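Trolleo update, for the few of you who still have this thread unmuted. The arm is back together, the gripper closes when told, and I have run out of hardware to blame, so we're doing software now. 🧵

1/ For newcomers: Trolleo is what we call the robot in our shared workshop in Claltport. The name dates from when it was going to be on wheels. It isn't on wheels. Changing the name would mean changing it in the config files, and I have met those config files.

2/ The goal for this month is modest. Pick a small thing up off a table, put it in a bowl, go back for another small thing. A toddler does this for free and then eats the small thing, so in one respect we're already ahead.

3/ Last week's disaster first. The wrist had developed a wobble. I spent an evening retuning the joint gains, felt very clever, wrote half a page of notes. It was a loose screw. The half page of notes is still in the repo under "wobble_theory".

4/ The replacement screws came from Trnka, who will sell you exactly the screw you need in a bag of 300. I now own a lifetime supply. If you live near Claltport and need an M3x8, please, I am begging you.

5/ Next problem: delay. The camera sees the object, the planner thinks about it, and the arm leaves for where the object is. All told that was taking 380 milliseconds, fine for a sponge and embarrassing for anything that rolls.

6/ Most of it was me. I was writing every camera picture to disk before handing it to the planner, a thing I added for debugging in March and labeled TEMPORARY in capital letters. The capital letters did not help.

7/ Then the depth problem. Anything see-through is a rumor as far as the sensor is concerned. It will report the table behind a clear cup with total confidence. I've had managers like that.

8/ For now there's a hand-drawn exclusion zone in the code, and if the cup moves, I have to move the zone. So the automation currently includes me, with a ruler. I've decided to call it semi-supervised.

9/ Two from the table this afternoon. The chili is dried, came out of my kitchen, and is the best test object I've found all year — light, curved, and never lies the same way twice.

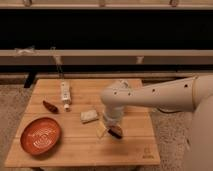
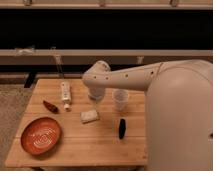
10/ Somebody has already replied that I should give up on the two-finger grasp for light stuff and go straight to suction, and that anyone closing fingers on something that small is just sweeping the table with extra steps.

11/ Fair. I did try suction, back in the spring. It loved flat things. It would not touch a sponge, for reasons that will be obvious to anyone who has ever held a sponge, and that includes me, two days after I bought the pump.

12/ What has helped is coming down more slowly. I dropped the approach speed to 30 percent for the last stretch before contact and the small stuff stopped getting flicked across the room. Everything takes longer. I drink more coffee. It's a system.

13/ The other fix was the grasp angle. The planner liked to line up with the long side of an object, very sensible if you're designing a planner and useless if you're a gripper. Turning it ninety degrees was one line. Finding the line took me until midnight.

14/ The workshop at Benach, across the river, has a version of this that also sorts by color. I'm not jealous. I've asked for their grasp code in a tone I'd describe as casual, and that they described as "your third email."

15/ Still broken: the home position. After six or so cycles the arm comes back a little to the left of where it began, and then a little more. Left to itself I assume it would eventually reach the parking lot.

16/ My current suspect is the shoulder encoder. My previous suspect was the elbow, and I owe it an apology. Next evening I'm in, I'll log both joints overnight and read the numbers over breakfast like a newspaper.

17/ If you've chased this kind of drift on an arm of your own, replies are open. Please don't say "did you check the screws." I checked the screws. I have hundreds.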